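Section 3: Setting Up Your Pegboard Work Surface

Welcome to the fun part! By now your Jolance frame should be standing level, with all the rails bolted and the feet adjusted (Section 2 if not). What comes next turns that frame into a real work surface, a flat, gridded place where blocks, bricks and small parts can be laid out, moved and laid out again. Most people get through it in one sitting, and it's a great feeling when the board drops into its opening and the whole table suddenly looks finished.

What you need

The pegboard panel
The white mounting plate
The bag of black bolts marked P
The hex key from the Section 2 tool pouch
A soft, dry cloth
The block and brick tray (Novdale starter tray or your own)

3.1 Fit the mounting plate

1. Wipe the top of the black frame with the cloth. Metal dust from drilling likes to hide in the grooves, and even a little of it will keep the plate from sitting flat.

2. Lower the white plate onto the frame with the row of holes along the front edge. Two people make this much easier.

3. Start every bolt by hand, just a couple of turns each. Don't tighten anything yet!

4. Nudge the plate until its front edge runs parallel to the front rail, then tighten the bolts a little at a time, working from corner to opposite corner.

Note: The plate has more holes than your kit has bolts. The extra ones are there for the Irkus side trays and the tall back rail, so feel free to leave them open.

Caution: Stop turning as soon as the bolt is snug. Overtightening can crack the plate around the hole, and a crack there tends to grow.

3.2 Drop in the pegboard

1. Hold the board up to a window and look through it. Any blocked holes will show right away, and a toothpick clears them nicely.

2. Set the back edge into the opening first, then ease the front edge down with flat palms. Press near the edges, never in the middle.

3. Run a fingertip all the way around the seam. You're feeling for a step between board and plate. If one side stands proud, lift the board out, wipe the opening and try again.

4. Check the direction of the hole rows against the front rail. They should run straight across. A board that has gone in crooked will drive you crazy later, when you start lining things up by eye.

Note: The board is meant to lift out. Please don't glue it, however tempting that sounds. If yours rattles, put a strip of paper tape along the back edge.

3.3 Lay out your first pieces

Now the good stuff. We love starting with very few pieces, because you get to know the grid before the board fills up. Choose two that differ in both color and size.

1. Place the larger piece left of center, with its sides square to the rows of holes.

2. Place the smaller piece to its right, leaving a clear gap between them. A finger's width is the minimum; wider is nicer to work with.

3. Keep studs facing up on building bricks, and keep the hole facing up on cubes that have one.

4. Step back and look at the board from where you'll be working. Both pieces should stand out clearly against the tan.

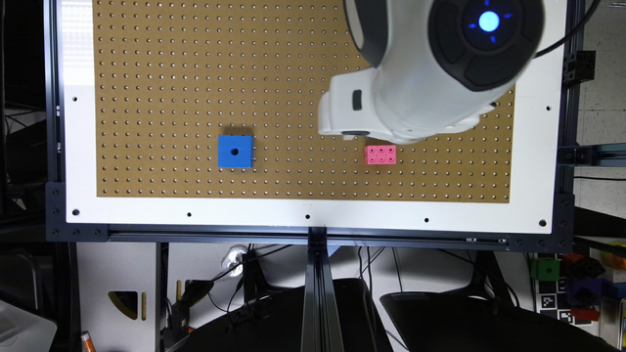
Figure 3. First layout: blue cube at left, pink six-stud brick at right.

Strong colors really shine on this board. The cobalt blue is easy to find at a glance, and pink holds up surprisingly well against the warm brown. Tan, beige and light brown pieces are harder to pick out, so save those for later layouts.

Tip: Shadows can make a small brick look bigger than it is. If that bothers you, move your lamp or add a second one on the opposite side.

3.4 Clearing and care

1. Lift pieces straight up when you clear the board. Dragging them scuffs the surface, and the scuffs do show.

2. Dust with the dry cloth. No sprays, no wet wipes; moisture can swell the board around the holes.

3. Recheck the plate bolts after the first week of use, then every 3 months.

Replacement boards are listed under part 929 in the Nørgaard spare parts sheet. The bolt bag is sold separately. Continue to Section 4 for side trays and storage.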